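Teaching a Puppy to Stand for the Show Ring

A new puppy has so much to learn in the first few weeks that showing can seem a very long way off, but standing nicely is one of those things you can begin the day after you bring the little one home. I start all of mine at the kitchen table, with a cup of tea going cold beside me, and I have never yet had a puppy who didn't come to enjoy it.

What you will need is very little. A non-slip mat (an old bath mat does perfectly well), a light show lead, and some food cut up really small. I use cooked chicken, and a 200 g pack, cut to the size of a pea, will see you through several days if you keep it in the fridge. Please don't be tempted by big pieces – the puppy stops to chew, forgets what she was doing, and you have to begin all over again.
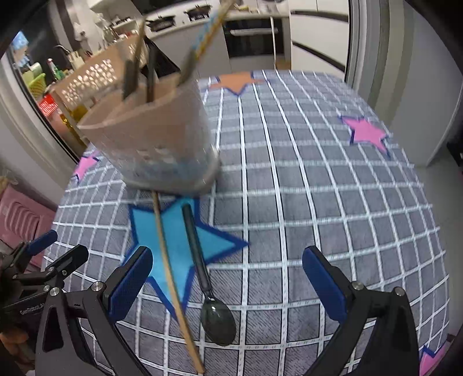 Choose a time when she is awake but not wild. Straight after a nap and a trip to the garden is lovely. Straight after supper is hopeless, as she will be too full to care about your chicken and will most likely fall asleep on your foot.

Step one: the mat
Put the mat on the floor and let her find it for herself. When all four feet are on it, give her a piece of chicken, low down and just in front of her nose. Do this a few times and then pick the mat up and put it away. That really is the whole of the first lesson, and it should be over before she has got bored.

Step two: feet still
Next day, hold the food level with her nose and keep your hand quite still. If your hand goes up, she will sit. If it drifts down, she will lie down or start digging at your fingers. When her feet stop moving, even for a moment, say "stand" in your ordinary voice and let her have it. With my Tromer, who was the fidget of his litter, a moment was all I got for the best part of a week, so do be patient.

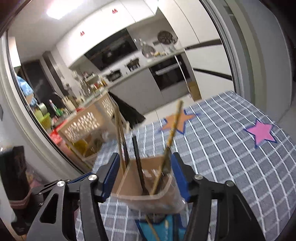 Pornthip Suksawat
Puppy Training Organiser, Standlow Ringcraft Club

Step three: your hands
Once she can stand while you count slowly to 6, start touching her. Run one hand along her back, then down each shoulder, then lift her lip gently for a peek at the teeth. Feed her with the other hand while you do it. If she wriggles, don't hold on tighter, just take your hand away, wait for her to settle and try something easier. Ask your visitors to join in too, including anyone with a beard or a big coat, for judges come in all sorts.

Step four: placing the legs
Front legs first. Take hold at the elbow, never the foot, lift a little and set the leg down straight under the shoulder. For the back legs, hold just above the hock and place it so that the part from hock to floor is upright. Puppies hate having their feet grabbed – I rather think I should as well – and if you only ever remember one thing from this page, let it be the elbow. 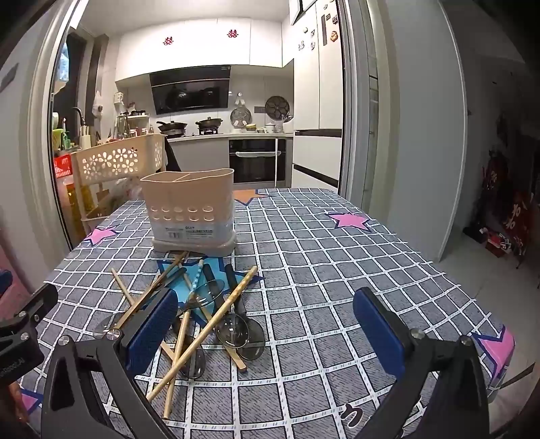

Standlow, 2020-11-19

Step five: moving
When she is happy being placed, let her walk a few strides on the lead beside you, stop, and ask for the stand again. Keep the lead loose. Rasha Qudah, who bred my Ignacio, used to have us walk up and down her hallway with the lead looped over one finger, and I still do it with every puppy. If you feel a tug, stop, call her back to you cheerfully and set off again.

How long and how often
Two or three minutes, twice a day, is plenty up to four months old. Teething can upset things for a while, so leave the mouth alone if her gums are sore and go back to it later on.

If she starts backing away from the food, you are probably leaning over her. Kneel beside her instead. If she sits every time, try a hand under her tummy, only a light touch, and feed the instant she is up.

We hope to hold our next puppy evening in the hall in June. Bring the mat from home if you can, as they settle so much faster on something that smells familiar, and pop a spare bag of chicken in your pocket for the walk back to the car.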